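Tile and grout people wanted, heritage bathrooms, start September

Imside is after 2 more tilers for the Ollolus job. It's an old guest house, three floors, being put back the way it was before somebody carpeted everything in the seventies. Bathrooms first, then the downstairs hall, then the laundry if the budget holds.

Site is a short walk from Delell station. Parking is awful, don't bring the big ute unless you have to.

What we need

Someone who has laid small format before. Octagon and dot, hex, penny round, that sort of thing. Sheet mounted is fine but the hall is loose tile and it's slow. If you've only done 600 x 600 on a flat slab this probably isn't your job, sorry.

Trade cert or close to finishing. White card. Own hand tools, we supply the wet saw and mixers. Comfortable on your knees most of the day.

Waterproofing ticket a big plus. We've only got one person on the crew with it and she's flat out.

What's on offer

40 hours a week, 7 am start, knock off at 3.30. Overtime now and then but we don't push it. $278 a week tool and travel allowance on top of the hourly, hourly depends on your experince so ring and we'll talk. Paid smoko. Work through to Christmas at least, and Ebrahimi have us pencilled in for their townhouses after that.

The hall floor alone is more than 1,015 pieces before you get to the border, so if you like a long fiddly job you'll be happy. Floors out of level in every room. Some of the walls too. Old timber subfloor upstairs, sheeted already, primer going down this month.

Apprentices: second years and up can apply, say so in the first line. No first years this time, not enough hands to supervise properly.

How to apply

Text or email Jucélia Brito at the Imside office. Name, ticket numbers, when you can start, a couple of photos of floors you've done. Phone photos are fine. No need for a cover letter. Two referees, at least one from the last couple of years please, and let them know we'll be calling becuase last time half of them didn't pick up.

Trial day is paid at the full rate. Bring knee pads, lunch, and boots with a clean sole for indoors.

Jucélia is on site mornings so try the office number after 2 pm. If she misses you leave a message, she does ring back.

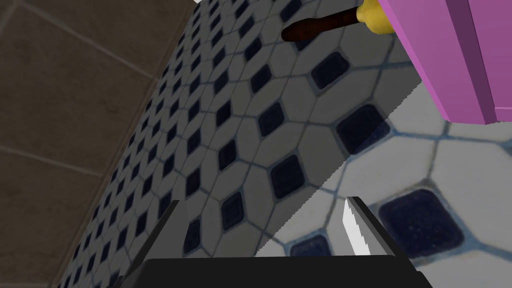
Applications stay open until both spots are filled. If you put your name down for the autumn job and didn't hear from us, send it through again, we changed email systems and lost a few.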